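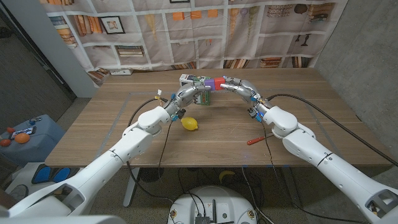

Search this forum... Advanced
Home Arms Grippers Controllers Classifieds

Mamotley hands vs plain parallel jaws, anyone compared?

benchrat29
Been trying the Mamotley multi-finger hands for a fortnight, one on each arm. I'm not sold. Blocks, boxes, a lemon, the usual. My old Vasseur two-jaw set cost a fifth of the price and I never had to think about where the thumb was.

oddsprocket
What are you driving them with? Ours were hopeless on the stock controller and a lot better on the Prumerier one.

benchrat29
Stock. I'm not spending another 2,000 to find out whether the first lot was wasted.

tallowmere
Bit harsh. Two jaws can't do what fingers do once you want more than one thing held at a time.

benchrat29
Fair, I'll give you the block test:
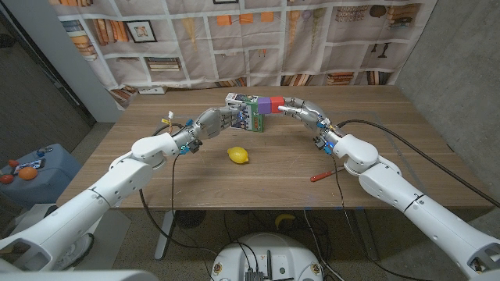 Green box, purple block, red block, held between both hands. Lemon left for later.

tallowmere
So it holds them!

benchrat29
It's squeezing them from both sides. Two flat paddles could do that. Show me 50 goes in a row with the grip logged and I'll listen.

kestrel_q
With benchrat on this. The demo at Hurkavbridge last October was the same sort of thing, all very pretty, and no figures when I asked for drop rates.

oddsprocket
Disagree. Pushing from both sides is a decent test of whether the arms agree with each other – it just doesn't tell you much about the fingers. Try the red-handled tool one-handed, then swap to the Vasseurs and do it again.

benchrat29
That I can do. Same arms, same table, only the hands changed. Don't expect me to be nice about it.

kestrel_q
Post the failures as well please.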